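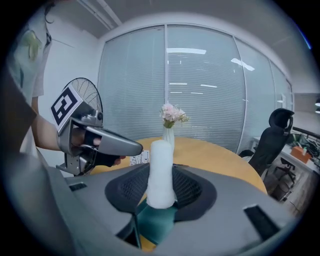
The round table, with the fan behind it.

About Drekevero

Drekevero is a small school for people who never learned to fold, roll, sort or put away. Shabani Sang started it at 1272 Brurkari Street after watching her own linen closet win an argument with her for the third year running. We teach adults, mostly, and the occasional teenager sent by a parent who should probably have signed up too.

Classes meet around the table, with up to 5 students in each. The first evening is soft things: towels, fleece, T-shirts, the blanket that came in a bag you will never get it back into. Rolling comes before folding. People have strong feelings about this and are welcome to air them during the break.

The fitted sheet gets an evening to itself. Shabani has a method, Mrs. Sánchez from the Tranora branch has another, and the two have agreed to teach on different nights.

The full course runs two weeks and costs $50, tea included. Bring a bag of your own laundry, clean please. We had to add the word "clean" in November.

We do not do garages. We have been asked, we went and looked at one, and we came home again.

New students can sign up at the front desk or by phone. Parking is behind the building, next to the bakery's spot, which belongs to the bakery.

Page last updated 25/03/2019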